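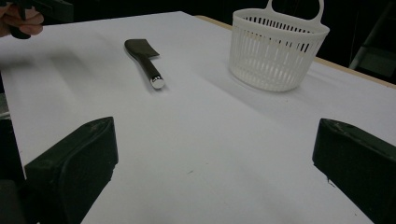 Walking the Rivach Shore: notes for the winter talk, 17th December

Opening

Thank everybody for coming out in the dark, and thank Merja Manninen for the map on the side wall (she drew the whole coast from Pandberg down to the Wurnedlow light by hand, and it's worth a good look at the break). Say hello to the Shao walkers if they made it over the hill.

I want to start with the path itself, because people ask me every year which end to begin at. I always say Pandberg. You get the wind behind you most days, the climb comes early while your legs are fresh, and you finish at Wurnedlow where there's a bench and a place to get soup. It's 700 steps down from the parking lot to the sand, and yes, I know that number because it's painted on the last one. Wait for the groan.

The beach

Talk about November. The big storm took so much sand off the north end that the old slipway showed again, the full length of it, and I hadn't seen that since I was a girl. Go slow here, I love this part. The stones are cut square and they fit together so well you couldn't get a playing card between them. By my last visit a good bit was covered again, so if you want to see it, go soon!

Tides: the point is only passable for a couple of hours either side of low water. Check the table before you leave home and then check it again at the top of the steps, where the signal is better. I've sat on that ledge waiting with wet boots and one squashed sandwich, and it's a long wait.

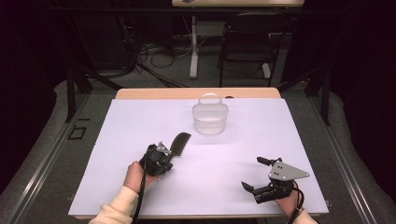
Beachcombing is what most of you do at Rivach whether you set out to or not, so a few words on how to carry things home. Sea glass is heavier than it looks once you get going, and a coat pocket will sag and then tear (ask me about my green coat). I like something small with a loop handle and open sides, like the little white plastic basket on the board there, so the sand can drop through while you walk and you aren't bringing half the beach into the car. Line it with a bit of cloth if you're after tiny shells. Leave anything with somebody still living in it, please, and leave the big driftwood too, as the birds shelter behind it all winter.

The light at Wurnedlow

The tower was first lit in 1152, if you believe the monks, and I rather do. It would have been a fire in an iron basket then. The one standing now is much younger. There are 50 stairs inside and no handrail for the top few, so hold on to the wall.

Mention the seals. They haul out on the far rocks, and we keep 300 feet back, dogs on leashes. Bring binoculars and a flask and just sit with them a while.

Questions, then coffee. Remind people the hall side door sticks.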